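Rinmont Wool Felt Sheets, 38 Colors

We've carried Rinmont felt for a good while now and I still get a little giddy when a new box gets opened! It's a dense wool blend (70 percent wool, the rest rayon) that cuts clean with ordinary scissors and doesn't go fuzzy on you after an afternoon of handling. If you've only ever used the stiff craft store kind, try one sheet and see how a blanket stitch sits in it.

Sheets are 9 by 12 inches, sold singly or in a mixed bundle of 50. The bundle has every color at least once, plus extra white, black and barn red, the ones people run through fastest around the holidays.
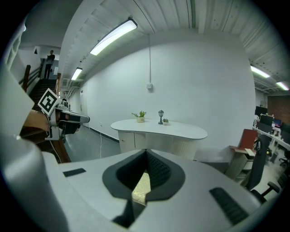
Page last changed: May, new greens added

The new greens are Moss, Pickle and Drendness, a smoky gray-green named after the dye house. I've already used up two sheets of it on pear leaves. Pickle is louder than it looks on a screen, so ask for a swatch if you're matching something.

Care: hand wash cool, lay flat, press with a damp cloth. Expect it to shrink a bit the first time. Lorne Sutherland, who teaches our Sunday puppet class, soaks all of his before cutting and swears the edges come out firmer.

Goes well with: Manninen embroidery needles (size 7 is lovely for this weight), Citora cotton floss, any washable glue stick for holding small pieces while you sew.

Cut sheets can't be returned, but uncut ones can, in any quantity.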